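**Rapport d'avancement pour la période close en octobre**
Projet Castovex, lot « démonstration et apprentissage »
Rédigé par Sum-yee Hsieh, pour Maximiliano Mansilla (fonds Eltero)

Cher Monsieur Mansilla,

Je vous présente l'état de nos travaux depuis le rapport précédent. Comme vous l'avez demandé, j'ai gardé les détails mathématiques pour l'annexe et je parle surtout de ce que nous avons fait à l'atelier de Tevlow.

## 1. Le poste de travail

Le poste à deux bras est en service depuis le début de la période. Les deux bras sont boulonnés chacun sur sa plaque métallique, au bord de la table, et nous avons décidé de ne plus changer leur position jusqu'à la fin du lot. Au printemps nous avions déplacé le bras droit deux fois, et les démonstrations enregistrées avant le déplacement sont devenues difficiles à utiliser avec les nouvelles. C'était une erreur de ma part et elle nous a coûté du temps.

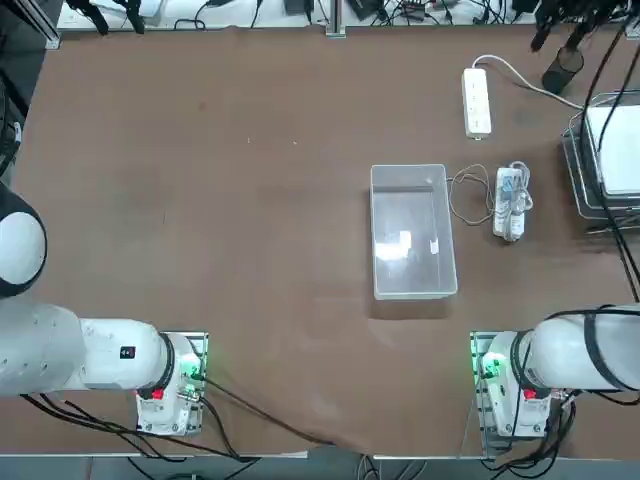 La téléopération se fait maintenant avec le logiciel Dvorak, dans sa version interne. L'opérateur guide les bras à distance et le système enregistre en même temps les positions des articulations, l'ouverture des pinces et les vues de caméra. Le retard entre la main de l'opérateur et la pince a été réduit, mais il reste sensible dans les mouvements fins. Les opérateurs s'y habituent après quelques séances.

## 2. Les démonstrations

La tâche choisie pour cette période est le rangement de petit matériel électrique : prendre un adaptateur, une multiprise ou un cordon sur la table et le déposer dans un bac en plastique transparent. Elle paraît simple. Elle demande pourtant beaucoup de soin, car les câbles fins changent de forme à chaque prise et ils se posent parfois sur le bord du bac.

Nous avons enregistré 2723 démonstrations. De ce total, 200 sont mises à part pour l'évaluation et ne servent pas à l'entraînement. Les autres ont été relues par une deuxième personne, qui note la réussite ou l'échec et marque le moment de la prise. Cette relecture est lente, je dois le reconnaître, mais elle nous a permis de corriger plusieurs étiquettes fausses.

Les objets blancs posent encore une difficulté. L'adaptateur et la multiprise sont de couleur presque pareille, et quand ils sont proches l'un de l'autre le modèle hésite sur l'objet à saisir. Le reflet des lampes au fond du bac est une autre source de confusion. Nous avons essayé de baisser l'éclairage, sans résultat net jusqu'à présent.

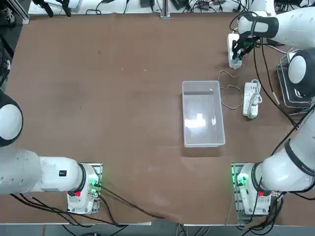 *Figure 2. Poste à deux bras : prise de l'objet blanc par la pince droite, bac transparent sur la table.*

## 3. Premiers résultats

Un premier modèle a été entraîné avec la moitié des données. Il approche correctement l'objet dans la plupart des essais. La fermeture de la pince arrive souvent trop tôt, surtout pour les objets posés debout. Je préfère ne pas donner un taux de réussite dans ce rapport : les conditions d'essai ont changé pendant la période et le chiffre ne serait pas comparable avec celui que vous recevrez ensuite.

Nous avons aussi comparé la téléopération avec le guidage à la main, où l'opérateur tient directement le bras et le conduit. Pour cette comparaison, nous avons fait 22 essais avec chaque méthode. Le guidage à la main est plus rapide à apprendre pour un débutant. Par contre, le corps de l'opérateur cache souvent l'objet à la caméra, et pour cette raison nous continuons avec la téléopération comme méthode principale.

## 4. Retards et points ouverts

- Le coffret de commande de rechange n'est pas encore livré. En cas de panne d'un bras, nous devrions arrêter les enregistrements.
- Les câbles des bras passent toujours sur la table et pendent devant. Une goulotte est commandée.
- Les tâches qui demandent les deux bras ensemble (tenir le cordon avec un bras, poser l'adaptateur avec l'autre) n'ont pas commencé. Elles étaient prévues pour cette période et je demande de les reporter à la suivante.

## 5. Suite du travail

Nous allons entraîner le modèle sur la totalité des données relues, puis faire l'évaluation sur la partie réservée. Ensuite commenceront les démonstrations à deux bras. Le budget est respecté, sauf la ligne « petit matériel », où le dépassement vient du remplacement des doigts de pince. Le tableau des dépenses est en annexe B.

Je reste à votre disposition pour une visite de l'atelier, de préférence le matin, quand le poste fonctionne.

Avec mes salutations respectueuses,

Sum-yee Hsieh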